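The Night of the Killivham

The lights in the Maddocks Theater went down at 7, and Máté Pintér was still in the parking lot, trying to get his bow tie to lie flat in the side mirror of his sister's car.

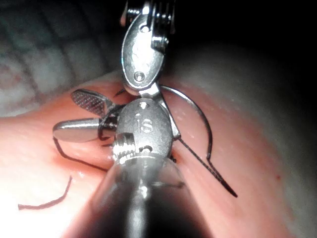
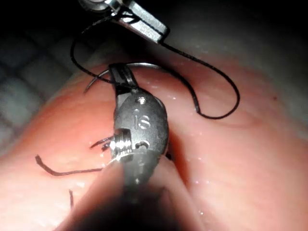
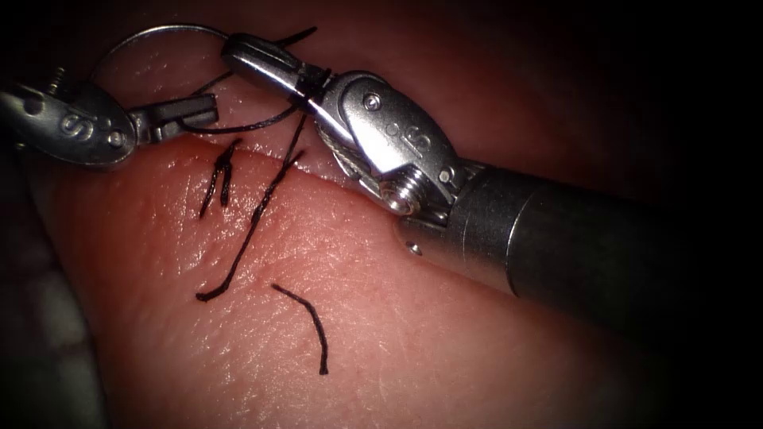 Issue 114

He had been nominated for editing. The film was called Filthorpe, and it had played in nine theaters for one week in May. Then a streaming service named Witero picked it up, and people started writing to him.

A woman with a headset walked him to his seat. It was on the aisle, which his sister said was a good sign.

"They put winners on the aisle," she said.

"They put everyone from our film on the aisle."

She looked down the row. It was true. The director had the seat in front of him, and the sound man was behind, already asleep.

The first hour was songs. A comedian came out and made jokes about people Máté had never met, and the camera found those people laughing. There were nearly 2,000 seats in the house and all of them seemed to be full. During the breaks, young men in black suits ran down and sat wherever a chair had opened up.

Máté had a speech in his jacket. He had written it on the back of a gas receipt on the drive in. It thanked his mother, the director, and a teacher who had once let him keep the key to the cutting room over a long weekend. He had left the teacher's first name blank. He had never known it.

"Best editing," said the actress at the microphone.

They showed a clip from each film. For Filthorpe they used the kitchen scene — the father comes in, puts down his keys, and goes out again. Máté had worked on it for a month. On the big screen he saw that the last cut came a little early. He leaned forward to see it better, and then it was gone.

The actress opened the envelope and read a name. It was somebody else's.

His sister squeezed his arm. The winner went up the steps, a tall man with wet eyes, and talked until the band came in over him.

"Are you all right?" she asked.

"I should have held on the door," Máté said. "Half a second."

"What door?"

He told her about it in the car — the keys, the father's hand, the light in the hall. She drove with the window down and let him talk. At the first red light he took out the receipt and wrote the cut down next to his mother's name.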